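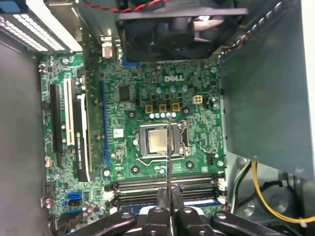 Collecting Demonstrations on the Desktop Computer Task: Frequently Asked Questions

Last updated Thursday, May 13, 2021

These are the questions we get most often from new operators at the Cesis site and from groups that want to use the Colum recordings. If your question is about logging in or booking a station, see the Rainer user guide instead.

General

What is Colum?

Colum is a set of recorded demonstrations of a robot arm doing small jobs inside an open desktop computer. An operator guides the arm through a job from start to finish, and the arm positions, gripper commands and camera video are all saved together. A learning system called Grelik is then trained on the recordings and tries to do the same jobs without an operator.

Why use old desktop computers?

They are cheap, they are easy to replace, and a lot of things are packed into a small space. The arm has to get past cables, brackets and the edges of the case before it can touch anything useful. A policy that has only practiced on a bare board tends to do badly once there are walls around it.

How many demonstrations are there?

The current release has 391 accepted demonstrations. Another 107 were recorded and then rejected during review. We keep the rejected ones in a separate folder and send them to anyone who asks for them. People working on failure detection usually do.

What counts as one demonstration?

One demonstration covers one job. It starts with the arm at its home position and ends when the arm is back there. Picking up a tool and reaching a point on the board is one job. If you do two jobs in a row without going home, the reviewer has to split the file by hand, so please don't.

Do the examples have to be perfect?

No. Small corrections are fine and we want some of them. If the tip drifts and you bring it back, the system sees how to recover. What we don't want is a long stretch where the operator is stuck and waving the arm around. If you have been lost for more than a few seconds, stop, mark the attempt as failed and start again.

Before you record

What do I need to check first?

Go through this list at the start of every session. It takes a few minutes.

1. Make sure you can reach the emergency stop from where you are going to sit or stand.

2. Look over the gripper. The screws on the linkages work loose over time. If one turns under light pressure from the hex key, tighten it and write it in the station log. 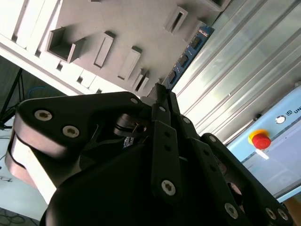
3. Open and close the gripper fully with nothing in it. Both sides should move evenly.

4. Check the fixture plate. It should sit flat and should not slide when you push it with a finger.

5. Start the camera preview and look at every view before you press record. A smudged lens ruins a whole session, and it is easy to miss on a small screen.

6. Record a short test and play it back.

Does the computer have to be unplugged?

Yes, always. The jobs are done on unpowered machines with the power cord removed and taken off the table. We do not record on a live board and there is no plan to start.

Can I move the computer between demonstrations?

Yes, a little. Shift or turn the case slightly between attempts so the system doesn't just memorize one position. Stay inside the marks on the table. If the case goes past them, the arm may not be able to reach the far side, and you will find that out halfway through a job.

Leave the fixture plate where it is unless the session sheet tells you to move it. We vary the plate in separate sessions so that the two changes can be told apart later.

Cameras and data

Which camera views are saved?

Every demonstration has a wrist view and at least one fixed view of the station. All of them are started by the same trigger. If one stream drops out, the recorder stops the whole attempt and shows a warning. Don't try to save a file with a missing stream, even if the arm did well. 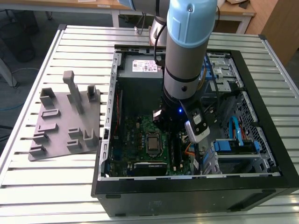
Why do you need both kinds of view?

Grelik is given both during training, and each one covers for the other. The wrist camera rides on the gripper and sees the fine detail at the fingertips, but it has no idea of what is beside or behind the arm. A fixed camera has that wider picture. With the tower on its side and the fixture plate on the table to its left, a fixed view can take in the holders and the inside of the case together, while the arm hides part of the board directly below it. We tried training with the fixed view alone in February and the results near the board were poor. The wrist view alone did better close up but often approached from a bad angle.

Do you label the parts in the video?

Only at the level of the job. Each file has a short text line saying what the operator was asked to do, plus a pass or fail mark. We don't draw outlines around connectors, slots or chips. Two outside groups have made their own labels and may share them if you write to them.

What about lighting?

Metal surfaces are the main problem. The processor, the case walls and the grooves in the table all reflect light, and a bright patch can move across the picture as the wrist turns. We leave that in. It will be there when the system runs on its own, too. Please do not add lamps or cover shiny parts – if the preview is so bright that you can't see what you are doing, tell the station lead.

Operators

How long does it take to learn?

Most people produce usable recordings by the end of their second session. Each new operator does 2 supervised sessions, and nothing from the first one goes into the set. After that your files are reviewed like everyone else's.

How fast should I move?

At the speed you would use if you were doing the job carefully with your own hand. New operators often slow down a lot near the board and then pause before contact. The system copies pauses. If you need to think, do it at the home position before you start.

The probe slipped in the gripper. Should I keep going?

No. Stop, back the arm away, and mark the attempt as failed with the reason "grip". Reset the probe by hand and start over.

I touched a part I wasn't supposed to touch. Is that a fail?

A light brush against a cable is a pass. Pushing on the board, a slot or a memory module is a fail, and you should check for damage before the next attempt.

How many should I do in one sitting?

As many as you can do well. The recorder locks at 100 attempts per operator per day, counting failed ones, and few people get near it. Quality drops when you are tired, and it shows clearly in the review.

Using the recordings

Can I get the data?

Yes, for research use. Fill in the request form and tell us which jobs and which views you need. The full set is large, so the default download has reduced video. Full-size video is sent on a drive.

Will it work with a different arm?

Partly. The video and job text can be used with anything. The arm positions are saved both as joint angles and as gripper position relative to the table, and the second form is the one to use if your arm is not the same as ours.

I found a mistake in a file. Where do I report it?

Use the error form on the download page and include the file number and the time in the video. Corrections go out with the next release, and the old version stays available under its original number.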